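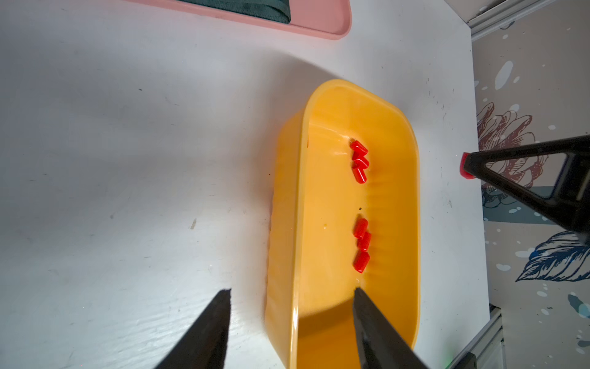 Small parts on the bench

Pegs, caps and short dowels get lost because they roll. The fix is a shallow bin and a set place to put it before you open the bag.

Pick a bin in a color that none of the parts share. Rounded corners are easier to empty than square ones - a fingertip can sweep right around them. Wipe the floor of the bin first, as grit sticks to glossy plastic and ends up in the joint.

Tip out only what the job needs. I buy pegs from Stodmont in bags of 2000 and keep 29 in a jam jar by the vise. The rest stay on the shelf with the bag folded over twice.

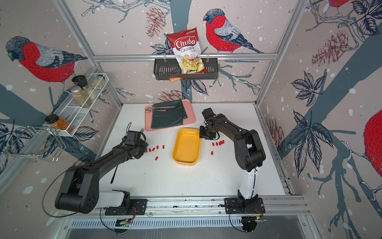
Sorting goes faster on a pale surface with good light from one side. Clear a space on both sides of the bin and work toward the middle. Red pieces on a white top, with a yellow tray between the two groups, are easy to pick out even from across a room. Keep any cloth well back from the parts, folded on a tray of its own, so it doesn't drag them off when you reach for it.

Kiri Rewi lines her bins with felt for brass fittings. For plastic I leave them bare.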